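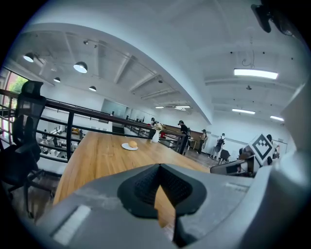
The colleague from Clondside asked again if the long table upstairs is for eating or for working, because both in one day makes crumbs in the papers. I promised to write down how we use it, so this entry is mostly for that.

Jun 23, 2023. Mezzanine, long wooden table.

The answer for now is both. Before eleven the table is for breakfast things and for reading. After eleven it is for work, and plates must go down to the kitchen. I know this rule was already agreed in March, but it was only told by mouth and the new people did not hear it.

Surface. The oil we use is Hiravum, the clear one. Last coat was in March, one thin layer, wiped after 19 minutes. I still think this was a little too early, the wood was drinking more than I expected at the end near the stairs. Next time wait longer and do a small area first. Do not use the kitchen spray on it. Somebody did, and there was a dull spot which I needed to rub with the gray pad and oil again. It is better now but I can find it with my hand.

Plates. A plate under the bun, always, also when it is only for one minute. The butter ones from Kiều leave a ring on bare wood. I tested with half a bun on the offcut: ring was visible after the lunch break, and soap did not remove it fully. Plain rolls left nothing. I did not test the sweet ones with glaze, I expect worse.

Flowers. The vase stays near the far end, away from papers. Please change the water when it gets cloudy and dry the foot of the vase before you put it back. If there is a felt pad under it, look if the pad is wet. A wet pad is worse than no pad. Flower budget is with the coffee budget, 616 for the rest of the year, so small bunches only.

Chairs. The mesh one with the headrest rolls well but the arms touch the table edge when it is pushed in. I do not want to saw anything. Option a: lower the arms. Option b: leave it turned, a little away from the table. We do b until I find the right key.

Railing. No cups on the top rail. There are desks below and people sitting at them.

I asked Sosodlow for a price to sand and finish the whole top by them. They say 3,294 with transport, which is too much for a table that is only tired. I will do it myself in two evenings. Grit 120, then 180, vacuum between, then oil.

To do: buy cloths, find the key for the chair arms, test the glazed bun on the offcut, print the eleven o'clock rule in big letters.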